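Ablage an der Wand, Arbeitsfläche vorn

Alvar Amundsen plant seit Jahren Werkstattarbeitsplätze für den Gerätehersteller Wunitz. Im Gespräch geht es um Tische, Körbe und Koffer und um die Frage, wo ein Paar Arbeitshandschuhe liegen soll, wenn es gerade nicht gebraucht wird.

Der Bestand, für den Amundsen zuständig ist, umfasst 3.849 Artikel vom Dichtring bis zum Bohrhammer. Davon sind 751 in beweglichen Behältern untergebracht, also in Körben, Kartons oder Koffern. Der Rest liegt in festen Fächern und macht nach seiner Darstellung wenig Arbeit. „Ein festes Fach hat eine Nummer und bleibt, wo es ist. Ein Korb wird getragen, abgestellt, auf einen anderen gestellt. Die Fehlbestände in der Inventur vom Juni betrafen fast nur bewegliche Behälter.“

Die Werkstatt hat daraufhin 23 Tische umgestellt. Geändert wurde wenig an den Möbeln selbst, mehr an der Belegung. Jeder Tisch steht mit der Längsseite an der Wand, und die hintere Kante ist als Ablagezone festgelegt. Dort dürfen Behälter stehen, und zwar nebeneinander. Übereinander gestapelt wird auf den Tischen nicht mehr. „Wir haben das früher erlaubt. Dann steht der Koffer auf dem Karton, der Karton wird unten gebraucht, und der Koffer landet auf dem Boden.“

Als Grundausstattung nennt Amundsen Karton, Korb und Koffer. Der Karton nimmt Ware auf, die noch nicht ausgepackt oder schon wieder verschlossen ist. Das Etikett gehört auf die Vorderseite. Der Korb ist für Dinge vorgesehen, die mehrmals am Tag in die Hand genommen werden: Handschuhe, Putztücher, Kabelbinder. Der Koffer bleibt geschlossen, solange kein Werkzeug daraus im Einsatz ist. Seine Verschlüsse zeigen nach vorn, damit er sich ohne Drehen öffnen lässt.

Bei den Körben entschied sich die Werkstatt für durchbrochene Wände. Geschlossene Schalen hatte man vorher vom Lieferanten Clitimico bezogen, sie werden inzwischen nur noch für Kleinteile verwendet. „In einer geschlossenen Schale sammelt sich Staub, und Handschuhe trocknen darin schlecht. Außerdem sehe ich von der Seite nicht, ob etwas drin ist“, sagt Amundsen. Eine sich nach unten verjüngende Form nimmt er in Kauf. Sie kostet Volumen, dafür lassen sich leere Körbe ineinander stellen. 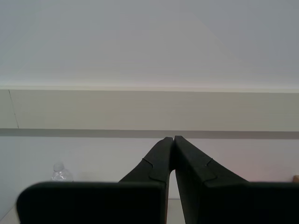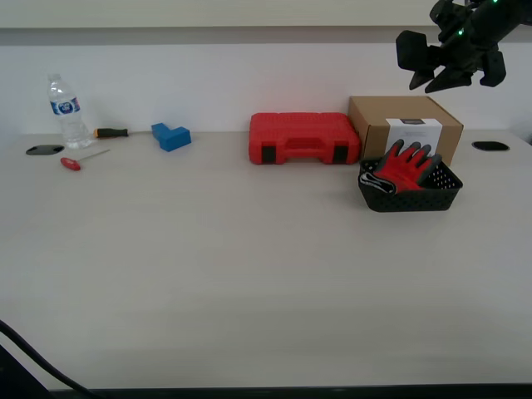 Welche Oberfläche eignet sich für einen Tisch, auf dem ständig Behälter verschoben werden? „Eine glatte, matte, helle Platte mit versiegelten Kanten. Auf ihr gleiten Kartons ohne Widerstand, Schrauben und Späne sind gut zu erkennen, und abwischen lässt sie sich mit einem feuchten Tuch.“

Geölte Platten lehnt er für diesen Zweck ab. Pappe zieht das Öl an, die Etiketten lösen sich, und nach einigen Monaten bilden sich an den Abstellplätzen dunkle Felder. Bei Montagetischen, an denen gehämmert und gespannt wird, sieht er das anders. Dort sei eine weiche, nacharbeitbare Platte sinnvoll, Ware habe darauf ohnehin nichts verloren.

Einen längeren Teil des Gesprächs nimmt die Farbe ein. Ein verbindliches Farbsystem gibt es bei Wunitz nicht, obwohl der Planer Nolby in seinem Angebot eines vorgeschlagen hatte. Vorgesehen war eine Zuordnung nach Abteilungen, mit farbigen Deckeln, Körben und Klebestreifen. Amundsen hat sie gestrichen. „Werkzeugkoffer kommen in der Farbe, in der der Hersteller sie liefert. Wenn ich dann sage, Rot ist Elektrik, habe ich vom ersten Tag an Ausnahmen. Ich arbeite lieber mit Nummern.“ Die Nummer steht auf einem Aufkleber an der Stirnseite und ein zweites Mal in der Liste, die am Regal hängt.

Für Handschuhe gilt eine eigene Regel. Beschichtete Arbeitshandschuhe werden lose in den Korb gelegt, also weder gefaltet noch ineinander gesteckt. Zusammengesteckte Paare blieben nach seiner Erfahrung innen feucht, und die Beschichtung an den Fingerkuppen klebe bei Wärme aneinander. Ausgetauscht wird, sobald die Beschichtung an einer Stelle durch ist. Ein festes Intervall hat die Werkstatt erprobt und wieder aufgegeben, weil der Verschleiß je nach Arbeit zu unterschiedlich war.

Der Abstand zwischen den Behältern wird nicht vorgeschrieben. Karton und Koffer dürfen sich berühren. Ein Korb darf auch vor einem Karton stehen, wenn er sich mit einer Hand wegheben lässt. Der vordere Teil des Tisches bleibt der Arbeit vorbehalten, und was dort abends liegt, wandert in die hintere Zone oder ins Regal.

Offen ist noch die Beleuchtung. An drei Tischen testet die Werkstatt Leuchten von MacBrayne, die unter einem Wandbord montiert sind. Das Licht fällt dabei steil auf die Ablagezone, die Etiketten sind besser lesbar, glänzende Koffer blenden allerdings. Amundsen will die Leuchten weiter nach vorn setzen lassen und die Höhe des Bords beibehalten. Die Bohrungen für die neue Position sind angezeichnet.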